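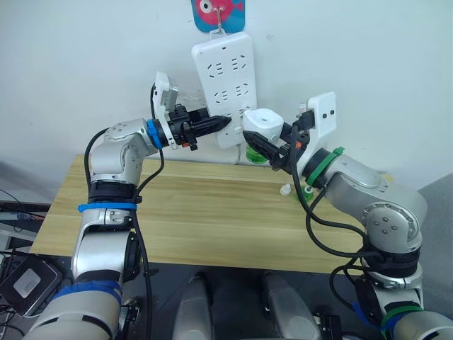
Dale Wiecek, Technical Editor
7/31/26

The tuner at Lostix, a two-bench accordion repair shop in Jurnden, does not use one tremolo setting across the keyboard. We talked about how the shop spaces its middle reeds, and why a fixed figure in cents gives poor results.

"If you hold 20 cents from the bottom to the top, the low notes beat slowly and the high notes beat much too fast," the tuner said. "The cents are constant but the beat rate doubles with every octave. Players hear the beats."

At the A above middle C, 20 cents comes to about five beats per second. One octave up, the same spacing gives ten. The shop starts from a target at that A and reduces the cents as the pitch rises, so that the beats still speed up, but slowly.

"I write the curve out before I scratch anything. A customer may ask for a dry sound and mean something quite different from what I mean, so I play three sample notes and let them pick."

Filing near the tip of a reed raises the pitch. Filing nearer the rivet lowers it. The tuner takes a little at a time and waits before reading again. "The tongue warms up when you work it. If you measure right away you get a false number."

Readings on the bench are only the first pass. A reed plate tested on the bellows table will often shift when it goes back in the instrument, where the cell and the pallet opening both affect it. The shop logs that offset for each model. On a Strömberg 60 bass that came through in June, the lowest notes moved the most.

"You tune to the offset, close the box, and check. Then you open it again. I have never finished a low octave in one pass."

Bellows pressure is the other variable. Large reeds go flat when played hard, so readings are taken at a moderate, steady draw, and both directions are checked. The shop keeps its logs in Hireo, one sheet per instrument, and now has nearly 4000 readings there.

Asked about valves, the tuner was brief. "Replace the curled ones before you tune. A bad valve will change the pitch of the reed on the other side of the plate, and you will have filed the wrong thing."

The shop rechecks each instrument after two weeks on the shelf.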